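Stundley

Stundley is a village and former quarrying settlement on the north bank of the River Zulemer. It had 1,057 residents at the last count. The parish also takes in the hamlet of Tipoki, which lies beyond the old quarry road.

Pale limestone was dug on the hill above the church for more than 300 years. Most of it went into field walls, barns and doorsteps. The Bradetti works, the last to close, had 56 men on its books in its final year. The pit has since filled with water and is fenced on three sides.

The church stands 197 metres above sea level and has a short, square tower with a single bell. Its nave roof was replaced after a storm, and the older timbers were reused in the lychgate. The village school shares its hall with the parish council.

Sheep farming is now the main use of the land. A fair is held on the green each February, with a hedge-laying contest in the lower fields. Buses stop at the bridge, but there is no evening service.

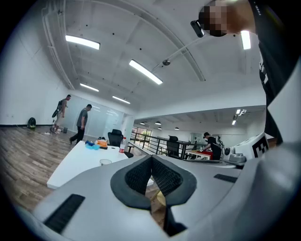

Marian Oakshott
Contributing editor, Towns and Villages

Marian Oakshott edits the entries on river parishes and former quarry settlements.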